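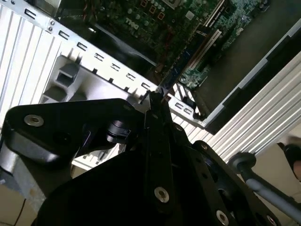 Placa base verde con la marca DELL, dentro de la caja abierta.

Buscar en la enciclopedia Ir

Torre de ordenador

La torre es la caja donde vive casi todo el PC, y yo le tengo cariño desde que Mylene Sebastian me dejó destripar la suya un martes por la tarde (¡gracias, Mylene!). Dentro va la placa base, que es donde se enchufa lo demás: procesador, memoria, tarjetas. Las tarjetas asoman por detrás, por las ranuras de expansión, y ahí es donde yo pierdo siempre los tornillos.

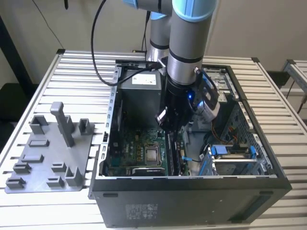
Lectura: 2 min

Para trabajar a gusto conviene tumbarla, como la negra de la foto, y así queda todo a mano: la fuente gris con su etiqueta, el procesador en su zócalo y los módulos de memoria a la derecha. El disco duro va aparte, en una jaula con guías de plástico azul. Me encantan esas guías, en mi viejo Plandevero había cuatro tornillos por disco y era un suplicio. Los cables naranjas y amarillos, en cambio, yo los peino con bridas en cuanto puedo.

Véase también: Fuente de alimentación, Zócalo

Contacto | © Neltard | Volver arriba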